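Mirkov hand gripper

The Mirkov hand gripper is a two-fingered, hand-held gripping tool used for recording manipulation tasks and, with a different mount, as the end piece of a small robot arm. It was first put together at the Horby workshop and is now kept in working order mainly by its users. The makers' notes describe it as "maintenance free", a claim that few of those users have repeated. Most of what is known about its upkeep comes from the service log of a single unit, number 129, held at Horby.

Design

The tool has two opposed fingers, each carried on a pivoting arm and closed by a trigger in the handle. Each finger ends in a removable pad held on by screws. The arms turn on plain bushings pressed into the body. There are no bearings and no grease points, and the drawings give no wear limit for any part.

The spring that opens the jaws is sold as a fixed-rate part. Owners who have replaced it report that new springs differ noticeably from one batch to the next, and the usual advice is to change both sides together.

Setting up

The manual gives a setting procedure in 4 steps: fit the pads, close the jaws, check that the pad faces meet along their full length, and tighten the screws. It is a reasonable order of work as far as it goes. It leaves out the commonest fault, a pad that sits square when the jaws are shut by hand and twists slightly when the trigger is pulled hard. The Horby log recommends tightening the screws with the jaws under light load, then opening them fully and looking at both pads from above.

The same log advises against the setting jig made by Wolde. The jig holds the fingers parallel, but it does so by pushing on the arms, and any play at the pivots is hidden until the jig comes off. Wolde's leaflet says that the jig "removes guesswork". No measurements are given in support of this.

Pads and wear

The pads are the part most often replaced. The makers quote a life of one year in normal use, without saying what normal use is. Unit 129 had completed 1279 logged closing cycles when its first pads were taken off in March, a low figure for a tool of this sort, and one pad was already lifting at a corner. It is fair to add that the log counts only cycles made during recorded sessions. Practice and idle squeezing are left out, so the true number must be higher - by how much is a matter of guesswork.

Inspection is done on a plain, pale surface with the jaws wide open. The edges and corners of the pads are looked at first, then the screw holes, then the brass-coloured bushing at the pivot.

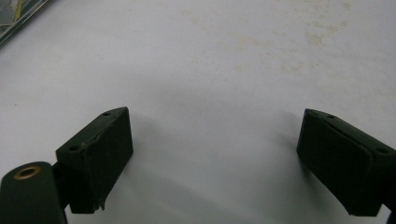

A scuffed edge is not in itself a reason to change a pad. The log treats a torn or lifted corner more seriously on the grounds that it can catch on thin items such as paper or film, though only 3 cases of this are written down and two of them come from the same afternoon. Gluing a loose corner is sometimes suggested. The repair tends to leave a hard spot, and the maintenance entry of 14/08/2024, signed by Giang Ninh, says simply: "Glue again. Please stop."

Bushings are harder to judge. Play can be felt by rocking the finger from side to side, but there is no agreed figure for how much is too much, and the two methods in use at Horby give different answers for the same arm.

Replacement parts

Pads from Zosen are sold as a direct substitute and cost less than the originals. The claim that they last longer rests on a test carried out by the seller. Their holes line up with the standard finger, but the material is stiffer and the jaws have to be set again after fitting.

See also: End effector; Plain bearing; Preventive maintenance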